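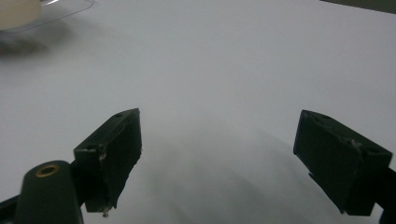 About Us

Heltix is a small shared workshop in Sadalcombe where people build robot parts in their spare time and, if all goes well, take them home and put them to use. We started in a garage with one printer and a borrowed vise, outgrew it in a winter, and now rent the ground floor behind the old feed store, where there is heat, a sink and enough outlets that we've stopped tripping over extension cords (mostly).

Our longest-running project is Skunon, a hand-held gripper you can make on an ordinary bench. You hold it, you pick things up with it, and you learn a great deal about fingers that you never expected to care about. We are on version 86 of the finger drawing, and yes, we kept all the others! The fingers are dark green and blocky, with squared-off tips and small round holes, and they get scuffed and chipped along the edges as the weeks go by. We like to run a set until it really needs replacing before we print another, and the worn ones go in a drawer so new members can handle them and see where a design gives out first.

A word on brass inserts, as we get more mail on these than on anything else. We put a threaded insert wherever a screw will come out more than once, and we set it with a soldering iron, slowly, letting the weight of the iron do the work. If it goes in crooked, leave it to cool and print the part again. We have tried straightening them and it has never gone well for us.

The other project is Tan, a little sorting arm that lives on the back bench and is, to be fair to it, still learning. Tan has its own shelf of spare motors and its own page of complaints in the shop notebook.

Membership covers bench space, the printers and the coffee. You bring your own filament and safety glasses - we have spares of the glasses, but they pinch. Open evening is Wednesday from six, and you are welcome to come by with a half-finished build, a bag of parts or only a question. Ring the side bell, as the front door sticks in damp weather.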